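Archives > Ellach Toy Library list > October > Play food sets

Last updated: Saturday, October 8, 2022

Subject: Re: Play food sets, what to keep together

Pui-shan Ng wrote:
> Before I print the new bag labels, can we settle the tea table set?
> At the moment the doughnuts are on one card, the plates and bowls on
> another, and families keep borrowing one without the other. I had
> two back in September with no plate at all. Also, do we still want
> to lend the sprinkle doughnuts to the under-threes group?

Hello all,

I'd put them on one card. I got some of the set out on the table this week to see how it would look as a single loan, and it makes much more sense with the crockery. A child given a doughnut wants somewhere to put it.

My suggestion is that the bag holds the doughnuts, the blue plate and the pink bowl, with the card listing each piece by colour. "Doughnut, blue icing with sprinkles" is easier to check at the desk than "doughnut 2", which is what we have now.
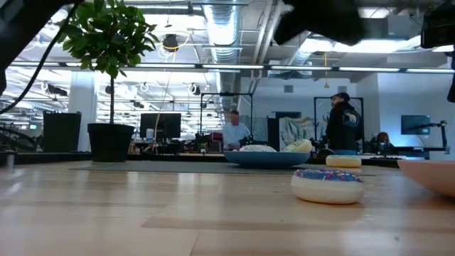 The mesh bags we use for the puzzles are too small once a plate goes in. Lumance do a drawstring one that is 36 cm deep and comes in packs of 100. We don't need that many, but the Ramuvham ones are dearer each and the cord frays. If the Noh branch would take half a pack I'll order on Monday.

On the under-threes, I'd like to hold back anything with sprinkles until one of us has gone over it properly with a fingernail. If nothing lifts, it can go out. The plainer doughnut with the pale top could be checked at the same time.

Washing: warm soapy water and a soft cloth, then dry on a towel overnight before bagging. Please don't put the doughnuts in the dishwasher with the plates. We have up to 80 pieces of play food waiting to be done, so if you can take a box home, reply to me and not to the whole list.

Pui-shan, could you leave the labels until Wednesday? I still need to look through the cupboard for the other cups.

Ros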